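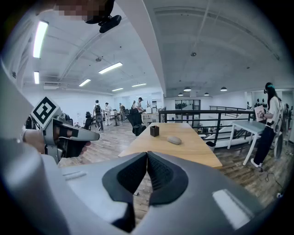
## Re: [liste-urkent] Feuilles de match et mutations

Dimanche 14 novembre 2021

Bonjour à tous,

Je réponds au message de vendredi, que je recopie en partie :

> Le club de Grulari nous demande si un joueur muté en septembre peut encore disputer la coupe avec son ancienne équipe. Le règlement parle de deux licences, mais je ne trouve rien sur les dates. Quelqu'un a-t-il le texte à jour ?

La réponse est non. Un joueur qui a signé à Drindiritz ou ailleurs ne peut plus figurer sur la feuille de match de son ancien club, même en coupe, dès que la mutation est enregistrée. Les deux licences concernent les jeunes en double catégorie — même club, deux équipes.

Pour les matchs déjà joués, il faut vérifier la date d'enregistrement et pas celle de la signature. Une réserve coûte 100 euros, remboursés si elle est acceptée.

La ligue compte 878 licenciés cette saison et les dossiers prennent du retard. Merci d'envoyer les vôtres complets, avec le certificat médical.

Le match contre Bright reste fixé à 15 h, sur le terrain du bas. Les maillots blancs sont pour nous, ceux de Bright étant presque de la même couleur que nos bleus.

Bonne fin de week-end,

Le secrétariat d'Urkent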